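Wednesday, May 28, 2025

Cloth sorting, hand-held demos, second full day

Best day on the hand-helds so far! Trilok and I had the bench from nine and we only stopped when Concetta needed the big monitor for her call with the Birico people.

Picking up from the last entry: the remote-control sessions in March were fine for boxes and bottles but miserable for anything floppy. With the leader arms you can't feel when the cloth has caught, so everybody pinches too deep, drags half the pile along and then waits for the arm to catch up. Holding the grippers in your own hands is a different world. You feel the tug straight away and you let off a bit, and that little let-off ends up in the recording, which is exactly the bit I want the policy to learn.

Ran the Kadura recorder all day on the new build. One crash, first thing, when I started a take before both grippers had reported in. Fuseini has put in a check so it refuses to start now and tells you which side is missing. Lovely. He also sorted the clock drift between left and right, so the jaw opening and the head camera line up properly when you scrub through a take. I spent far too long scrubbing through takes just to admire it.

Numbers for the day: 977 takes recorded since we began the set, 871 kept after Harish's pass. Most of the ones he threw out are from the first morning, when we were still closing the jaws before the fingertips had got to the cloth. Seven were bad tracking on the right hand, all with the wrist turned well over. Need to look at whether that's the angle or the speed (I think speed, Trilok thinks angle, there may be biscuits riding on it).

Things we settled on for the pick task:

Take from the top of the pile. If two cloths come up together, lower them, open, try again, and keep recording. Anahera is very keen on having these recoveries in and I've come round to it completely.

Idle hand stays low and open, off to the side. When it wandered over the basket it kept hiding the pile from the head camera.

Lift straight up until the cloth is clear, then move across. Trilok's natural motion is a sort of scoop, which looks great and snags on the rim.

Check where the cables are before every take. Mine caught under my elbow twice. 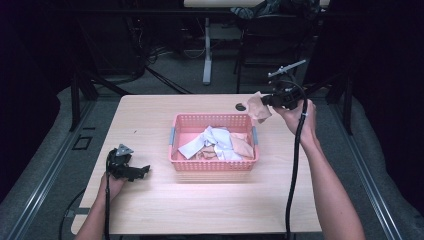
Basket pick, right hand lifting the beige cloth, left empty and waiting.

Tried a first training run over lunch on an older slice of the data, the Ruawai arm, five attempts. It got a cloth out on three of them! One was a clean lift, the other two a bit of a wrestle. On the misses it hovered over the pile opening and closing as if it couldn't choose, and I suspect that's us: Trilok goes for the nearest fold and I go for the highest one. We're going with highest from now on.

Still to do:
Harish to retag the early takes by operator so we can train with and without mine.
Ask Prornov about softer fingertip pads, the current ones let go of thin cloth if you move fast.
Two-handed unfolding. Had a quick go at the end of the day, no recording, and it's much easier than I'd feared. Want to start on it tomorrow with Anahera on the grippers, as she hasn't picked up our habits yet.
Charge the spare tracker.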